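Re: Clearance rule for simulated cells
Igor Gajewski — September, last updated 16:20

Cieślak wrote:
> Does the 30 mm rule apply in simulation? Nothing gets damaged there. I would drop it for the Brilo scenes.

Keep it. Section 2 of our cell rules covers any motion that may later be sent to hardware, and the Dreltitz export does not record which runs were checked.

What I ask for each scene:

Log the minimum distance between gripper and board edge at every step.
Model fixed structures next to the arm as collision bodies — visual meshes alone do not count.
Cap wrist speed at 20 percent while the gripper is within the clearance zone.

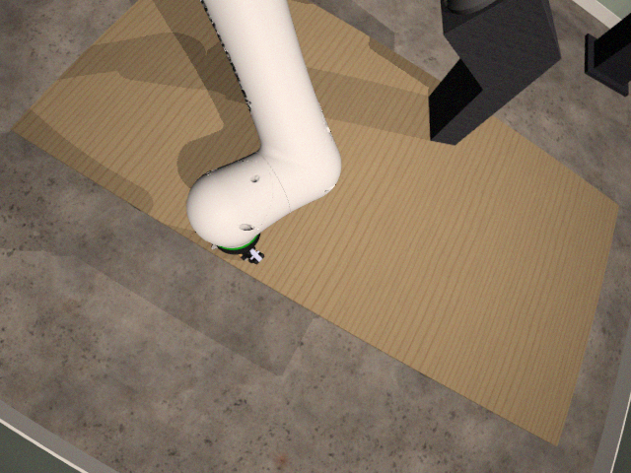 Runs that break the limit stay in the set but get a fail flag. Of the 584 runs in the last Prostovis batch, none had the flag field filled in, so we can't use them as evidence either way. Please rerun with logging on.

Igor

Comments

mk_cell: Is the distance taken from the collision mesh or the visual one?

igajewski: Collision mesh. I will add that to section 2.

tdv: Fine with the speed cap. Rerun is queued.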